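Uvaten Opens Its First Shop and Shared Workroom for Handmade Goods in Karndale

KARNDALE, April 1, 2022 – Uvaten, a small company that makes greeting cards, cotton pouches and printed gift wrap by hand, opens its first shop today. The shop is on the ground floor of the old Verusgate building. Behind it there is a workroom which other local makers can rent by the day.

Uvaten was started by two school friends, Hacer Yaman and Agata Donati. They first sold their cards at weekend markets, and later through their own website. Until last month all orders were packed in the dining room of Ms. Yaman's parents.

"My mother has been very patient with us, but she wanted her table back," said Hacer Yaman, co-founder of Uvaten. "We looked at many places during the winter. When we saw this one we knew already on the stairs that we would take it."

The shop will carry the full Uvaten line and also goods from 15 other makers in the region. Among them are the candle maker Berkay Gökçe and the bookbinder Gøran Løken, whose pocket notebooks are sold in a shop for the first time. Each maker sets the price of his or her own goods. Uvaten keeps a part of each sale to cover the rent and the staff.

Together with the opening, the company presents its new spring collection, called Oh. The collection has 80 designs, all drawn by Ms. Donati and printed in small runs on recycled paper. The name comes from the first card she finished, which has only this one word on the front and is blank inside.

"People buy it for births, for new jobs, and also for bad news," said Agata Donati, co-founder of Uvaten. "I have made much more complicated cards, and they sell less. So I decided to listen to the customers and make a whole family of simple ones."

Before the opening, Uvaten asked readers of its newsletter to send in the one word they would most like to receive in the mail. Almost 700 answers arrived during March. A selection of them is used in the Oh collection, and the people who sent them will get the finished card for free. Selected readers have been informed by e-mail.

The workroom can be rented from Monday to Saturday. A booking includes use of the paper cutter, the sewing machine and the packing station. Makers bring their own materials. Goods can be left on the shelves overnight, but Uvaten asks that nothing is left on the floor.

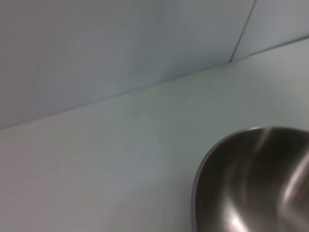

Selim Bayram, who manages the shop, will also run evening classes in the workroom. The first three are block printing, simple bookbinding and gift wrapping with fabric. Mr. Bayram chose calm colors for the classes, a pale gray tabletop against a light bluish-gray wall, and the same two shades come back in the paper bags and the price labels of the shop. Classes are for adults and for children over 10 who come with an adult. All tools are included in the fee, and what is made in the class can be taken home.

Customers who visit the shop during the opening weekend will receive a free sheet of gift wrap with any purchase. Online orders continue as before. Customers in Karndale can now choose to pick up their order in the shop and pay no shipping.

About Uvaten
Uvaten designs and makes paper and textile goods by hand in Karndale. The company has 3 employees and sells through its website, at markets and in its shop in the Verusgate building.

Press contact
Selim Bayram, Shop Manager, Uvaten
Samples of the Oh collection and pictures for print can be requested in the shop or through the contact form on the Uvaten website.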